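Astden Community Help > Home and Workshop > Robots and gadgets

Can a robot clear up after lunch yet?

Posted by ralulex_shed, 7/8/20

We have five people in a small workshop and not one of them has ever knowingly put a drinks can in the recycling. I've been told I may look into "automation". Is there a machine that will pick up cans and packaging and put them where they belong, or am I still the machine?
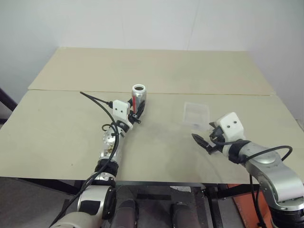

Reading time: 1 min

My budget is £200, which I realise may get me a nice bin.

pennerbench

Short version, you are still the machine. Picking up a can is the easy bit. It's round, it stands up and it's much the same as the last one. A flat scrap of clear film is another matter. Cameras have trouble seeing it and fingers have trouble getting under it, and mine aren't much better on a cold morning. I'd also ask any seller what happens when the can is half full. They go quiet.
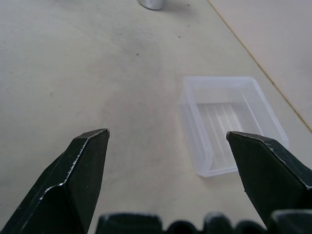

Clear plastic tubs come somewhere in between. There's a rim to get hold of, but squeeze too hard and the thing folds, too gently and it stays behind. If you do try one of these, keep the table plain and put the rubbish down in the same spot every time. By then you've trained five people to tidy up, so you could just move the bin to that spot.

pemeo fan

robots will do all this by April, my cousin saw a video

tinlid966

Depends what you call a chore. Same object, same place, 100 times over, yes, and it won't moan. "Clear up after lunch" is a different job every day. Spend the £200 on the nice bin.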